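4. Where the Bottle Goes When Both Hands Are Busy With It

I said back in Section 2 that I came to this project wanting to write about tables. I still think of it as a paper about tables, even though Ruaridh Kinnear, who read every draft, keeps telling me it's a paper about bottles with some furniture in it. This section is where he has the better case, so let me get on with the bottles.

The coded material for this part is the Cledard set: 28 people, 382 sittings, and a total of 2861 episodes in which a bottle left the tabletop or changed its angle on it. An episode starts when the base first lifts or tips and ends when the bottle is standing (or lying) on its own again. I borrowed that rule from the Skulleck scheme and then bent it a bit. The original Skulleck wording wants the bottle to clear the surface completely, and I found that far too strict for light plastic bottles. People roll them on the bottom edge. They drag them. They tip one over to read the small print and never lift it at all, and I didn't want to throw those away - they're some of the most interesting moments in the whole collection!

4.1 One hand or two

My guess going in was that a small bottle is a one-handed thing and that the second hand shows up for the cap and then leaves. The first part held up fine. The second part did not. Once a second hand had come in, it tended to stay well past the point where I could see any need for it. It steadied the base, or it turned the body a little so that the label came around, or it just hung on.

Almost 50 of the episodes I had first marked as "cap work" had no cap work in them at all when I went back. What I'd been seeing was a bottle held at a slant with one hand toward the base, and I had filled in the rest from habit. I drink from bottles like this every day, so of course I thought I knew what came next. I recoded the lot as "tilted hold" and went through the remaining cap episodes again with that in mind. I'd recommend the same to anyone working with still pictures. A still will show you an angle, and it's very easy to read a whole sequence into it.

The tilted hold ended up being my favorite category, and it's the one I have the most trouble defining. The bottle is off vertical, the neck points away from one hand and the base sits near the other, and the whole thing is either just over the wood or just touching it. From above, the difference between "just over" and "just touching" can be impossible to call. I gave those cases their own code (U, for unclear) and left them in.

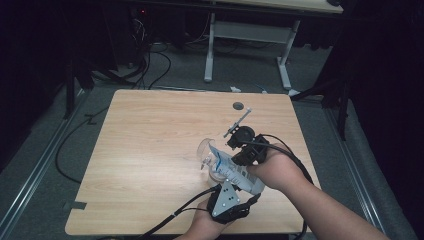
Figure 6. Tilted hold, coded U. The neck points to the upper left and the base to the lower right.

Figure 6 is a pretty good picture of why I needed the U code. I went back and forth on it twice and I'm still not willing to say whether that bottle is in contact with the table. What I can code without any fuss is the direction of the tilt and the position, a bit to the right of the middle. Both of those went into the counts in 4.2.

4.2 The middle of the table, more or less

People like the middle. I'm a little embarrassed to report something so plain, but there it is. When a bottle is being worked with, it drifts in toward the center of the top, and when it's done being worked with, it gets parked out toward a side. The parking spots vary a lot from person to person (a few of our sitters had a spot they went back to every single time, and one of them would move other people's things to get it). The working spot varies much less.

I had wondered if the tabletops themselves were pulling people one way or another. The Wendt tops we used at Cledard have a straight, quiet grain, and I had half a theory that people lined their bottles up with it. I spent most of February on that theory. It went nowhere. Bottles lie along the grain, across it, and at every angle between, and the tilted holds are just as mixed. I did learn a good deal about how hard it is to measure the angle of a curved, see-through object against pale wood, and I'll spare you most of that.

One bit of it does matter for the coding. The clear part of a plastic bottle takes on the color of whatever is behind it, and it also catches the light, so the outline comes and goes. The label is often the only thing with a firm edge. I ended up taking every angle from the label and treating the neck as a check. Where the neck was hidden behind a hand I used the label alone, and where the label was hidden too I gave up and left the angle blank.

4.3 Labels

So, labels. This started as a measuring trick and turned into a finding, or at least into something I'd like somebody else to look at.

We stocked the sittings with two kinds of bottle, a plain one with no wrap and the Ikton, a light bottle with a band around its waist. I expected the band to do nothing except make my life easier. But hands avoided it, or they seemed to. On the plain bottles, the first hand landed pretty much anywhere along the body. On the Ikton it landed above the band or below it more often than I'd have guessed, and when two hands were in use they were likely to end up on either side of it, with the label sitting open in between.

I can think of two dull explanations. The first is that the band on the Ikton happens to sit at the softest part of the wall, and people don't like the crackle when it gives. The second is that the wrap is slicker than the plastic. Ruaridh has a third one, that people are being polite to the printing, and he is quite serious about it. My data can't choose among these. A bottle with the same wall and a wrap placed higher up would be the obvious thing to try, and I don't have one.

I also want to be careful about the size of this effect. It's clear in the sitters who handled bottles a lot and close to invisible in the ones who mostly left theirs alone. Pooling them hides that, so Table 5 lists each person separately, and I'd ask you to read down the rows before you look at the bottom line.

4.4 Things I left out

Sliding a bottle to make room for something else was not coded, unless the base tipped. Neither was knocking one over by accident, though I kept a list of those for my own amusement. Bottles handed to another person were dropped at the moment of the handoff, and if the second person then did something with it, that started a new episode.

The counts in this section come from the version of the coding sheet frozen on Sep 24, 2025. A handful of U codes were argued over after that and none of them moved.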